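Project Report: Visit to the Tristach Open Day

Module: Introduction to Automation
Author: Sveinbjörnsson
Handed in: 8/30/24

1. Why we went

Our course has a lot of lectures on how robot arms move and not very much on how a robot finds out what to do in the first place. So when the notice for the Tristach open day went up in April, our group signed up the same afternoon. The programme promised a hands-on table with hand-held grippers, and that was the part I chose for my report.
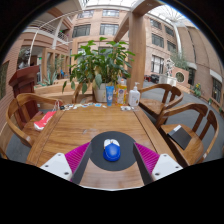
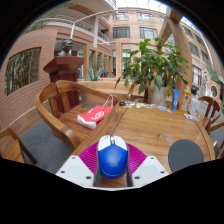 Fig. 1 and 2: The mouse task at the gripper table, with the fingers open (first picture) and with the mouse held above the table (second picture).

2. The setting

I had expected a lab with cages and yellow tape. The demonstration was at a wooden table under a big glazed roof, with plants everywhere and brick walls on the sides, and people came and went as they liked. I thought it was a lovely place to do it. The hosts told us they like working in ordinary places, as a robot that has only ever seen a tidy bench gets confused by a pot plant. Sun through a roof, shiny table tops, things standing about at the far edge: all of that ends up in the recordings and they want it there.

The open day had three stations. Cinico was the talk with slides, Jolow was a small arm sorting blocks behind a screen, and the gripper table had no special name at all. Each group got 35 minutes per station. We went to Cinico first, then the gripper table, and I am afraid we were late for Jolow for the obvious reason that we did not want to stop.

3. What the gripper does

The tool is simpler than I thought it would be. It has two fingers that close towards each other, and you work them with your own hand. The ribbed magenta parts were the bit I kept staring at! They are softer than they look and bend a little when you squeeze, so the grip settles on the shape of the object. A camera on the tool records the whole time with a very wide lens, and the fingers are always in its view. That way the recording shows both the object and what the fingers are doing to it.

There is no robot in this step. A person does the job, the camera keeps it, and later a robot arm with the same kind of fingers learns from the recordings. I had read about this in the course notes and only half understood it. After holding the tool for a minute it was completely clear.

4. The task

Our task was a computer mouse and a round mouse pad. You open the fingers, come down with one on each side of the mouse, close, lift, move, put it down and let go. Written out like this it sounds like nothing, and we all said so before we tried.

The mouse had a rounded, glossy blue back, and that made it an interesting choice. If you take it too far back, the fingers meet the curve and the mouse wants to slide out forwards. If you take it by the front you can press a button without meaning to. The best place is the middle of the sides, with the fingers as low as they will go without scraping the pad. I found it on my fourth go and was far too pleased with myself.

We were also asked to do a few things that felt strange:

Move more slowly than you normally would, and at an even speed.
Wait a moment with the fingers open before you close them.
Don't correct a bad grip in the air. Put the mouse down and start again.
Turn the mouse a bit between goes, so no two starts are the same.

The third one was hard. My hand wanted to fix the grip all by itself, and twice I was told (kindly) to go back and begin again.

5. Our results

Our group recorded 60 goes in total. The hosts went through them with us on a laptop afterwards and kept 50. I was happy with that for a first try. Of the ten that were thrown out, most were too fast, and in a couple the mouse was dropped from a little above the pad when it should have been set down.

I made 19 of the goes myself. Watching them back was the most useful part of the whole visit. I could see my own early ones wobble on the way down, and then from the middle onwards the path gets much smoother. One of the hosts pointed out that a robot learning only from my last few would copy a nice smooth path and have no idea what to do if it arrived slightly crooked. So the wobbly ones are worth having, as long as they end in a good grip. I had not thought of that, and I wrote it in capitals in my notebook.

6. Questions we asked

We asked how many goes are needed before a robot can do the task. The answer was that it depends on how much changes between them, and that the same number recorded in several places is worth more than one long session at one table.

We asked whether the weight of the object matters. The camera can't see weight, so a full bottle and an empty one look nearly the same to it. They said this is one of the things they are still working on, with sensors in the fingers as one possible way to go.

We also asked whether left-handed people are a problem. They are not, and one of us is left-handed and had the best recordings of the group.

7. What I would do differently

I would take notes during the goes and not only afterwards. I can remember which grips felt good, but I can't match them to the recordings. I would also try a second object, perhaps something soft, to find out if the ribbed fingers help as much as I think they do. And next time we should go to Jolow before the gripper table, so that we see the arm move first and then get to make recordings with that in our heads.

8. Next steps

For the second part of the project I want to build a pair of bending fingers with ribs like these from printed parts and compare them with flat ones on the same mouse. Our workshop has a printer that can handle soft material, and I have already booked time on it. The plan and the parts list are in the appendix.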